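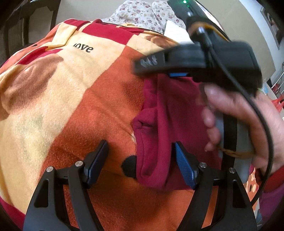 Rosin Build-Up and String Response on Student Violins
Project report, second-year Instrument Care and Repair, Cidmont

The question for this project was how much rosin dust left on the strings changes the way a student violin speaks under the bow, and whether the kind of cloth used for wiping makes any difference. Most beginners are told to wipe their strings after playing, and most do it for a few weeks and then stop. The dust hardens into a crust between the bridge and the end of the fingerboard, right where the bow travels. I chose a soft cloth for half of the tests, something like a crumpled maroon fleece with plenty of folds to grip the string, and a flat cotton cloth for the other half. Both kinds are easy to find at home, so a student would not have to buy anything special.

Background

Rosin is made from tree resin and is rubbed onto the bow hair so that it can catch the string. Without it the hair slides and there is almost no sound. While the bow is moving, the hair grips the string, pulls it to one side, and lets it slip back, and this happens again on every cycle of the note. A clean string with fresh rosin on the hair starts this cycle quickly. A string with old rosin caked on it can start late, or start with a scratch before the note settles.

Players also complain that a dirty string sounds dull. I found two explanations for this in the course reading. One is that the crust adds a little mass in one place, so the string is no longer even along its length. The other is that the crust fills the gaps in the winding and adds damping. I did not have the equipment to separate the two, so this report only deals with what could be heard and felt.

Instruments and strings

The department lent me 3 violins, all full size and all from the same workshop order. They had been set up with the same bridge height and the same tailpiece. I put new strings on each one. The strings were the Gidard student set, with a steel core and a wound D and G. The E string is plain steel and the A is wound with a lighter metal.

The rosin was Tastberg, the light-colored cake. I picked it because the practice rooms already stock it and because it makes a fine dust that shows up well on a dark fingerboard.

Method

Each violin was played for 50 minutes a day, five days a week, for four weeks. The playing was the same each day: scales in first position, slow open strings, and two short studies from the first-year book. The bow got five full strokes of rosin before each session.

Violin 1 was not wiped at all. Violin 2 was wiped with the flat cotton cloth after every session. Violin 3 was wiped with the fleece cloth after every session. Wiping meant three passes along each string from the bridge up to the end of the fingerboard, with the cloth pinched around the string so it touched the underside too. The top of the violin under the strings was dusted on all three instruments, so that dust on the varnish would not be a factor.

At the end of every week I recorded open strings and a one-octave scale on each violin in the small studio. The microphone stayed in the same place, 5 feet from the player. Over the four weeks, and counting the repeats, this gave 275 usable clips. Clips with a door noise or a bow slip that was my own fault were thrown out and done again.

Four listeners from the class graded the clips for how clean the start of the note was and for brightness. They did not know which violin they were hearing. I also kept a notebook on how each instrument felt to play.

Results

After week one there was no clear difference. The listeners split evenly and my own notes say much the same thing for all three violins, except that the A string on Violin 2 was still stretching and needed tuning more often.

By the end of week two, Violin 1 had a white band on all four strings. The start of the note on the D and G strings was graded lower than on the other two violins. The E string was graded the same on all three. I think this is because a plain string has no winding for the dust to settle into.

In weeks three and four the gap got wider. Violin 1 was graded lowest for clean starts on the D, G and A strings, and in week four the listeners began to mark the E string down as well. Brightness changed less than I expected. Two listeners heard Violin 1 as duller and two heard no change.

Between the two cloths the difference was small. Violin 3 was graded slightly higher on the G string in week four, and the underside of that string was cleaner to the touch. The fleece cloth wrapped around the string more easily. It also shed some lint in the first few sessions, and I had to pick fibers out from under the string windings near the bridge. The cotton did not shed, but it had to be turned to a new patch more often, and on two days I forgot and only pushed the dust along the string.

Problems with the project

Three violins is a small number, and instruments from the same order can still differ. It would have been better to swap the cleaning routine between them partway through and start again with new strings. There was not enough time in the term.

I did all the playing myself, and I knew which violin had not been wiped. I may have bowed it more carefully to make up for the slow response, or the other way around. A second player would have helped.

The humidity in the studio was not controlled. The heating came on in the third week, and the pegs on Violin 1 slipped twice.

After the last recording I cleaned Violin 1 with the cotton cloth, dry, until the white band was gone. This took several minutes per string. I played the same scale again and the starts were better, but I ran out of studio time and could not record it for the listeners. The same test on cello strings is listed in the Cho project folder for next year's group, along with the grading sheets and the session notebook.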